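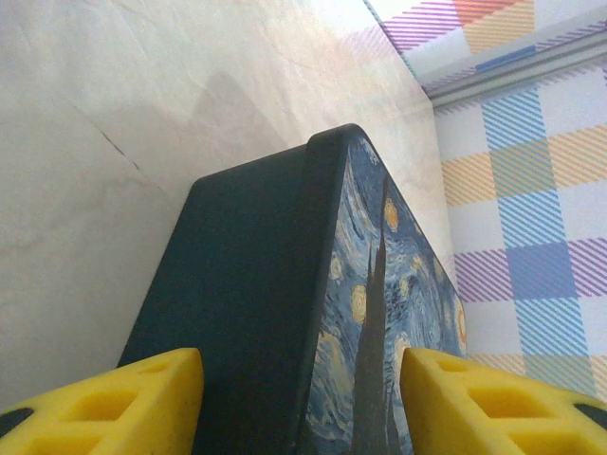

Wrist camera view, Starry Night box between the yellow fingers, before closing.

Lab > Grippers > Checklists > Soft finger comparison, cell 2

Inspection checklist with comments: yellow lattice fingers against the old parallel jaws
Date: October 5, 2022
Filled in by: Živko Kos
Second check: Zdenka Vlachou
Arm: Madley, number 309
Controller: Zemico, same settings file for both grippers

Part A. Before power

1. Emergency stop pressed and released, both stations. OK.
2. Finger screws tight, left and right. OK. Left one needed a quarter turn more. Please use the short key, the long one damages the head.
3. Lattice of the fingers without tears. OK. I bent each finger by hand and looked through the holes against the lamp.
4. Cable of the wrist camera fixed with two clips. NOT OK at first. One clip was open. Closed, checked again, now OK.
5. Old jaws stored in their tray with the rubber pads up. OK.

Part B. Power on, no object

6. Gripper opens and closes fully, 22 cycles. OK. A small click on closing in the first cycles, later no click. I write it down but I do not stop for it.
7. Force limit read from the controller and compared with the sheet. OK.
8. Both fingers visible in the camera at the bottom of the picture, left and right. OK. This is important for the comparison, because with the old jaws we see only one side.
9. Speed reduced to test level. OK. Karim Filali asked for the faster level. I did not agree, the faster level is for after the signature.

Part C. With object

10. Box stands upright and does not rock when touched. OK.
11. Approach from low, fingers on both sides of the box, gap on each side before closing. OK. In the camera the gap looks dark, so the edge of the plain dark side is hard to find. The printed side is easier, the yellow stars give good contrast.
12. Cloth lies flat near the box. OK. The plaid is left in place for both grippers, please do not change it between the runs or we cannot compare.
13. Grip, lift, hold, put down, with lattice fingers. OK, no slip in the log.
14. Same with old jaws. PARTLY. Two drops on the rounded edge – the pads touch only on a narrow line. Repeat with new pads before we write any result.
15. Print on the box checked after the runs for marks. OK for lattice fingers. With the old jaws there is one light mark near the bottom, I could remove it with a dry cloth.

Part D. Records

16. Run files saved under 3281. OK.
17. Cycle counter of the lattice fingers written in the book. OK. Supplier Popescu wants to have them back for inspection at 500 cycles, so look at the counter before each session.
18. Lens cleaned. OK.

Open points
– New pads for the old jaws, ordered in July, still not arrived. Sheila Greenwood is asking again.
– Point 11: try a lamp from the left side, then look if the dark edge is better visible.
– Point 6: if the click comes back, write the cycle number.

Comments (3)

Panagiotis Georgiou: For point 14, did you use the same grip height? In my runs the old jaws were all right when I went lower on the box.

Živko Kos: Same height for both, yes. I can make an extra series lower, but then also with the lattice fingers.

Zdenka Vlachou: Second check done for A and B. For C, I sign when the pads are here and point 14 is repeated.

Shares: 4
Mistska Automation Lab | Contact | Back to top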